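Randdale Guest House: August Walk-Through, Safety Checklist With Comments
For the owners, the housekeeping crew, and whoever takes the keys after me

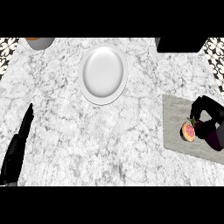 Savvas Triantafyllou
Property Inspector, Cultedier Home Services

Good to be back at Randdale. I started at eight in the morning while the house was between guests and went from the street in, the same way I always do, so if you want to follow along with the sheet in your hand you can start at the mailbox and end at the back shed. Each line is marked OK, FIX, WATCH, or NOT CHECKED, and my comments run underneath. I know they run long. The owners told me last year that they read the comments and skip the marks, and I have taken that as permission.

FIX means please do it before the next guests arrive. WATCH means I would like to look at it again next time, and would be glad of a call if it gets worse in between.

OUTSIDE AND ENTRY

House number readable from the street: FIX
The 4 in 426 has lost its top screw and swings down sideways when the door of a passing truck gives it a breeze. An ambulance driver will be looking for it at night, with the hedge in the way. One brass screw, and please trim the hedge while the ladder is out.

Front walk free of trip edges: WATCH
The maple root is still pushing up the second slab. I laid my level across it and there is a lip you can catch a toe on, though not a bad one yet. Grinding it down would buy you a few years. Somebody has painted the edge yellow, and I thank them for it.

Front steps and handrail: OK
Solid as a church. I leaned my whole weight on the rail and I am not a small man.

Porch light: OK
Working, with a 40 watt bulb in a fixture that allows it. The glass had its usual collection of moths, which I emptied into the flower bed.

Front door opens from inside without a key: OK
Very pleased about this. If you remember, the old double-keyed deadbolt kept me up at night. The new thumb turn is smooth and a child could work it in the dark.

HALL AND STAIRS

Smoke alarm, downstairs hall: OK
Tested with the button, loud and clear. The date on the back is still good.

Smoke alarm, upstairs landing: FIX
Sounds fine, but it has reached the replacement date printed on the back. People tell me an alarm that beeps is an alarm that works, and I understand why they say so, but the sensor inside gets old even when the horn does not. Please replace the whole unit. While you are at it, get the kind that links to the one downstairs, so that a fire in the kitchen wakes the people sleeping under the eaves.

Carbon monoxide alarm: OK
Outside the bedrooms, where it belongs. Tested.

Stair carpet: FIX
The runner is loose on the third tread from the top. You can feel it slide a little under your heel on the way down. I have put a strip of tape across it for now, and I would ask housekeeping not to peel it off until the carpet person has been. This is the one I would do first.

Stair lighting, switch at top and bottom: OK

Clear path to the door: OK
There was a very handsome umbrella stand right at the foot of the stairs. I have moved it to the other side of the coat hooks and would be grateful if it could stay there.

KITCHEN

Countertop outlets with test buttons: FIX
All of them tripped and reset properly except the one nearest the sink, which tripped and would not reset. I left it off and put a note over it. This is a job for the electrician. Vrettos Electric did the panel and has the drawing of the circuits, so I would call them before anyone else.

Range and burner controls: OK
Every burner lights on the first try and every knob has its markings. The anti-tip bracket behind the range is in place. I always check it, and I always find a surprising number of houses where it is still in its plastic bag in the drawer with the manual.

Range hood filter: FIX
Greasy enough to write my name in, so I did, and then I was sorry and wiped it off. Hot water, dish soap, a good soak, and let it dry all the way before it goes back. Monthly during the busy season would be about right, and I have added it to the housekeeping card.

Fire extinguisher: WATCH
Gauge in the green, pin in, tag current. My only quarrel is where it hangs. It is on the wall beside the range, and a person would have to reach past the flames to get it. By the door to the hall would be much better. The bracket comes off with two screws and I am happy to do it next visit if it has not been done.

Countertops, edges and seams: OK
Nothing chipped or sharp, no loose sections when pressed. A word about cleaning, as I am asked every year: marble does not like vinegar or lemon, and the sprays that say "natural" on the front are often exactly that. Mild soap and a soft cloth. Never mix bleach with anything else under the sink, please, no matter how stubborn the stain.

Cleaning supplies out of reach of small children: FIX
The latch on the sink cabinet is broken. Families with toddlers come here all summer, so either a new latch or, better, move everything up to the high shelf in the laundry room. I would do both.

Refrigerator temperature: OK
Cold where it should be cold. The thermometer I left on the middle shelf last year is still there, bless whoever has been cleaning around it.

LIVING ROOM

Fireplace and flue: NOT CHECKED
The damper was closed and the chimney sweep has not been. Please keep the "do not use" card on the mantel until he has. I know the guests ask. I would ask too, it is a lovely fireplace.

Bookcase fixed to wall: OK
Both straps are tight.

Extension cords: FIX
There is one running under the rug to the reading lamp. I have lifted it out, unplugged it, and coiled it on the hall shelf. The lamp can live on the other side of the sofa, where there is a perfectly good outlet behind the curtain. I tried it there and sat down for a minute and I think the light is nicer anyway.

BEDROOMS AND BATHROOMS

Windows open for escape: WATCH
All but the small back bedroom open easily. That one needs a shove. It did open, and a grown person could get out, but a grandmother might struggle. A little candle wax along the channels may be all it needs. If that does not help, the sash has swollen and wants planing.

Bathtub grip bar: OK
Screwed into the framing and very firm. The suction cup one in the upstairs shower is another matter. I have taken it down and left it on the sill. Those come away from the tile when a person needs them most, and I would like to see a proper bar there before winter.

Hot water at the tap: FIX
Too hot at the upstairs sink. I had my thermometer under it, and I had my hand under it for less time. Turn the water heater down a notch, wait until the next day, and check again. If the guests complain about short showers, call me before turning it back up and we will talk about a mixing valve.

UTILITY ROOM AND SHED

Dryer vent: FIX
Oh dear. I pulled almost a shopping bag of lint out of the wall end. The screen inside the machine is being cleaned after every load, and I can see that it is, so housekeeping has nothing to feel bad about. The trouble is the long crushed stretch of hose behind the dryer. Replace it with rigid metal duct, as short a run as you can manage. Until then, please do not leave the dryer going when everybody has left the house.

Portable generator: WATCH
The 3000 watt one in the shed started on the second pull. It lives outside, it runs outside, well away from the windows, and the card on the handle says so in large letters. The card is fading. I will bring a new one in a plastic sleeve.

That makes 26 lines, the same as last year, though I have swapped the old phone jack line for the generator.

COMMENTS RECEIVED SINCE THE WALK-THROUGH

From housekeeping: Hood filter is done and came up beautifully. The cleaning bottles are on the laundry shelf and we will keep them there. Could we have a step stool that does not wobble? The one we use for that shelf is not great.

My reply: Thank you, and yes! Please throw the old one out today, before somebody decides to give it another chance. I should have looked at it myself. A step stool line goes on the sheet from now on.

From the owners: Stair carpet is booked and Vrettos is coming for the outlet. We would like to keep the extinguisher near the range, as guests can see it there. Is that really so bad?

My reply: It is far better than having none, and I am glad you want it seen. But picture a pan on fire on the front burner and your arm going past it. On the hall side of the kitchen, at the same height, it can be seen from the table and from the stairs both, and a person has the way out behind them. Let me hang it there and come stand in the room with me. If you still dislike it we will find a third spot.

From the owners: Fair enough. Hang it by the hall. Also, the 4 is back up.

My reply: Saw it from the car this afternoon. Perfectly straight. The hedge, though.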